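Domestic and Light Industrial Automation
Unit 5 handout: Can machines do the chores yet?
Course tutor: Laurențiu Lazăr
Revised 06/01/2022

Read this before the seminar and bring it with you. The reading list is at the end. Section 4 is the one most people get wrong in the written paper.

1. What counts as a chore

For this unit a chore is a short job with the hands that a grown person does without training and without much thought. Putting away cutlery is a chore. So is clearing a bench at the end of a shift, or hanging a gasket on its peg. Welding a car door is not a chore in this sense, even though machines have done it for decades, because the door arrives in the same place every time and somebody has spent months arranging that.

Chores have three features that matter to us. The objects are not where they were last time. There are many different objects. A small mistake is usually cheap, but a person has to notice it and put it right, and that person's time is what the machine was bought to save.

The third feature is often left out of sales figures. A machine that does nine jobs in ten and leaves the tenth for a person has not saved nine tenths of the labour. The person still has to be there, or has to come back.

2. What machines already do well

Washing machines, dishwashers and tumble dryers are automation, and very good automation. They work by putting the objects in a box. Inside the box the machine does not need to know what a sock is. Loading and unloading is still done by hand.

Robot vacuum cleaners took a different road. The floor is mostly flat, the dirt is mostly small, and the machine is allowed to bump into things. It does not pick anything up in the sense we use in this course. Owners learn to clear the floor first, so part of the work has been moved and not removed.

On the shop floor, fixed arms pack, stack and move parts in large numbers. They do it where the parts come in trays or on a belt at a known spacing. Suction cups do a great deal of this work, and they are cheap and quick on anything flat and sealed. They are poor on anything thin, open or full of holes.

3. The Dratgate packing bench

Our case study is the hand-packing bench at Dratgate, where repair kits for garden pumps are made up. Each kit is a bag of 14 parts. Most are small fittings, and several are rings or short loops of hose. Cornel Avram ran the trial there and has let us use his notes.

The bench was fitted with a single arm from Zitent and a two-finger gripper from Denmont. The aim was to have the arm fill the bags while a packer checked and sealed them. Over the trial the arm attempted 3620 picks and completed 2885 without help. The rest were finished or repeated by hand.

Avram sorted the failures by the kind of part. Blocks and caps gave little trouble. Bagged screws were middling, and depended on how the bag had settled. Rings, hoses and flat washers made up well over half of the failures, though they were the smaller share of the parts. He also noted that the packers had started to stand the rings on edge in a slotted board before the arm reached them. Once that was done the arm managed well, but the standing up took almost as long as packing the rings would have done.

Tănase, the customer for the kits, saw no change in the number of wrong bags, because the packers caught the errors before sealing. This is a point in favour of the packers. It does not tell us much about the arm.

4. Why a thin ring on a table is hard

Students tend to say that rings are hard because they are bendy or slippery. Some are. A stiff, dry ring lying on a table is still awkward for a two-finger gripper, for the reasons below.

Height. The part that can be gripped is only as tall as the tubing is thick. The fingertips have to come down very close to the table to get hold of it. If they stop short they close on air, and if they go too far they press into the table and either slip or trip the force limit.

Choice of place. A ring looks the same all the way round, so there is no obvious spot to hold. The machine has to pick one and then turn the fingers so that one tip lands inside the loop and the other outside.

Seeing it. A camera mounted near the fingers gets a close view of the tips and loses the wider one. A large ring may lie mostly outside that view. What remains is an arc, and the machine must work out the rest of the circle or move back and look again.
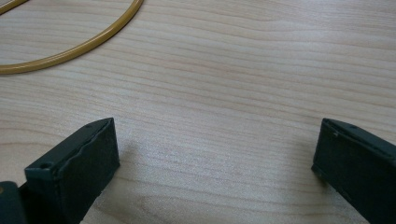
Fig. 5.1. Yellow ring on a wooden tabletop, with the gripper open and the ring clear of both fingertips.

Look at Fig. 5.1 with the third point in mind. Most of the loop is out of view. A person reaching for it would turn their head, or simply sweep a hand across and feel for it. Sketch the rest of the ring on your copy and mark two places where you would try to grip it. We will compare sketches in the seminar.

Note also the reflected light across the middle of the table. Pale surfaces with a slight shine are common in kitchens and on benches, and they can upset depth cameras. A difference of 2 millimetres in the measured height of the table is enough to spoil a pick on a thin part.

5. Where that leaves us

The position taken in this course is that machines can do some chores for some of the time, given a tidy bench and a patient person nearby. The Dratgate arm was kept on for the caps and blocks and taken off the rings. Avram plans a second trial in September with narrower fingertips and a camera fixed above the bench as well as the one at the wrist.

For the seminar, choose one chore from your own home or workplace and write a page on it. List the objects, say where they start and where they should end up, and say who would put things right when the machine fails. Do not choose vacuuming.

Reading

Avram, C. Notes on the Dratgate bench trial. Course folder, item 3.
Lazăr, L. Unit 4 handout, section on suction and two-finger grippers.
Denmont gripper data sheet, pages on fingertip clearance only. Course folder, item 6.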